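# Gellum Open Day

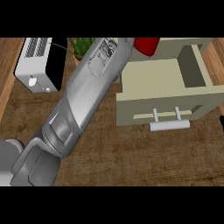 *The simulated tabletop at Gellum, with the gray arm, the beige cabinet and its open drawer.*

The **Gellum Open Day** is a yearly public visit to the robotics workshop at Gellum, a converted grain store on the edge of the town of Celance. It takes place in March and is best known for the drawer demonstration, in which a robot arm works at a small household cabinet, first in a computer simulation on a large screen and afterward, in the next room, with real equipment. Admission is free, though places on the tours have to be reserved, and they tend to go quickly once the school newsletters have been sent home.

## Background

The workshop at Gellum was set up to study ordinary household chores, the sort of thing most people do with one hand while thinking about supper. Opening and closing drawers became an early favorite there. A drawer looks like a simple matter, but an arm has to find the handle, take hold of it at a sensible angle and pull in a straight line, and a pull that wanders even a little to one side can jam the whole thing (as anyone with an old dresser will know very well).

The first open day was a modest affair, arranged mainly for families living on the same street, and 34 people came. Word got around Celance, and the next one brought 127, which was more than the coat hooks, the tea urn or the parking lot had been prepared for. The day has been run as a series of timed tours ever since, with a limit of 100 visitors in all.

## The demonstration

### Simulation room

Tours begin in the simulation room, a long, low space with benches, where visitors watch a computer-made tabletop scene. The program that runs it is called Flindel and was written at the workshop over several winters. In its best-known scene a large light-gray arm reaches across a brown wooden tabletop, between a pale beige cabinet on one side and a potted plant and a white appliance on the other. The cabinet drawer has a bar handle, which gives the arm's fingers something plain and round to close on when they are brought down to it.

Guides usually let the room watch one full attempt without saying anything, and then go back over it slowly. They point out that the plant and the appliance play no part in the chore itself. Homes are full of such things, and the arm has to be able to get on with its job in their company. Objects can be shifted between attempts, and children are generally invited to say where the plant ought to go next, an invitation that is taken up with great enthusiasm and now and then makes the tour run late.

The same room is used to explain why so much of the work is done on a computer in the first place. A simulated drawer can be pulled thousands of times overnight without a single loose screw, and a poor attempt costs nothing more than the time it took. Against this, the guides are quite open about the weak points of the method. Real drawers stick in damp weather, real handles wobble, and an arm that has learned its manners in Flindel may still need a good deal of patient adjusting before it can be trusted with somebody's kitchen.

### Workshop floor

The second part of the tour is held on the workshop floor, behind a low rail. The arm is moved at a gentle pace for visitors, well below its normal working speed, and each session lasts long enough for several attempts. Questions are welcome throughout. The commonest one, according to the notes kept at the front desk, is whether the arm can also put the socks away.

## Tamošiūnaitė Room

The small lecture room beside the entrance, known as the Tamošiūnaitė Room, is open all day and needs no reservation. It holds a table of old handles and drawer fronts that visitors may pick up and try for themselves, along with a shelf of notebooks from the workshop's early years. Two short talks are given there, one in the morning for younger children and a longer one at 2 in the afternoon, which goes into the planning of arm movements in more detail and is popular with students from the technical school.

## Visiting

Gellum is a pleasant walk from Celance station, mostly along the canal path. The simulation room and the Tamošiūnaitė Room are on the ground floor with level access; the workshop floor is reached by a ramp at the rear of the building. Tea and buns are sold in the yard if the weather is kind, and in the corridor if it is not.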